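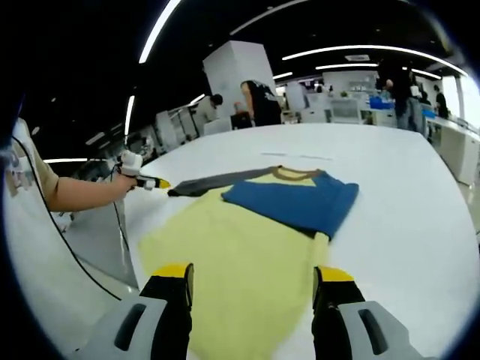 Looking after hand-held grippers has become a job in its own right at Jistitz, where Ysaline Picard has kept the tools in order since April. The yellow finger tips get her closest attention, and she likes to try them on something awkward, such as the sleeve of a folded T-shirt, before she signs a pair off (she has been known to try it again after lunch!). Her notebook now runs to 53 pages.

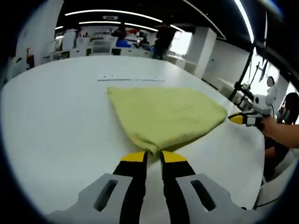

Gripper tips closed on the corner of a towel.

Harsh Prajapati, who orders the spares, has set aside 38 new tips for the summer.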